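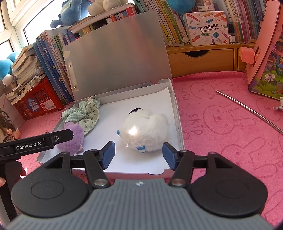
Arneck Council Votes – data card

Every recorded vote of Arneck Borough Council, typed up from the minutes by two people who should probably get out more. Maintained by Nurhan Güneş (tables) and Arturo Barbieri (scripts, complaints).

Last updated: 4 October 2020

What you get

votes.csv – one row per councillor per recorded vote
councillors.csv – names, wards, party at the time of the vote
motions.csv – title, mover, seconder, result, page of the minutes
wards.csv – old and new ward names, with the dates they changed

The council has 38 seats. A vote with fewer than 38 rows means a seat was vacant. Councillors who stayed at home are in there, marked "absent". Councillors who were in the building but couldn't be found when the vote was called are also marked "absent", although the minutes are sometimes ruder about it.

Where it comes from

Signed minutes, as published by the council. Up to the boundary review these are scans of printed pages, some of them scanned upside down. Arturo's script, Skurum, turns them the right way up and pulls out the names. Nurhan then reads the result against the page and puts back the councillors it has merged into one person.

We only include votes where names were recorded. Most business in Arneck is settled by a show of hands, and a show of hands leaves us with the word "carried" and nothing else. Please don't use this data to claim that the council only votes on parking. It only asks for names on parking.

Codes in the vote column

F – for
A – against
X – abstained
N – absent
D – declared an interest and left the room
Q – we can't read it

D was added in July. Before that these rows were lumped in with N, which was unfair to the people who had done the right thing. All the older rows have been recoded.

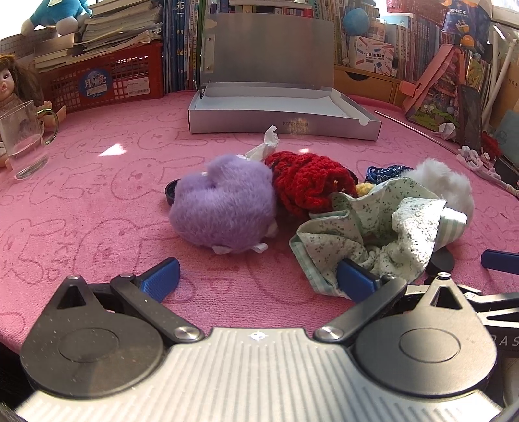
Known problems

Ruslow ward was split in two and both halves kept the name. We call them Ruslow (old) and Ruslow (new). The council calls them both Ruslow.

The budget meeting that ran past midnight has two dates in the minutes. We use the date it started.

Party is whatever the minutes say. One group changed its name twice in a single term, and we have not tried to tidy that up.

The Q code appears 24 times. If you own a clean copy of any of those pages, we would be very pleased to hear from you.

Using it

The files are UTF-8, comma separated, with a header row. Join votes to motions on motion_id. Don't join on the title, as "Amendment" is a very popular title.

To browse without writing any code, load the folder into Yurt, our small viewer. It shows the first 1,000 rows and then sulks. Filtering by ward first usually helps.

Corrections

Open an issue with the motion_id and the page number. Councillors are welcome to write in too, but we can only fix what we typed wrong – we can't change how you voted.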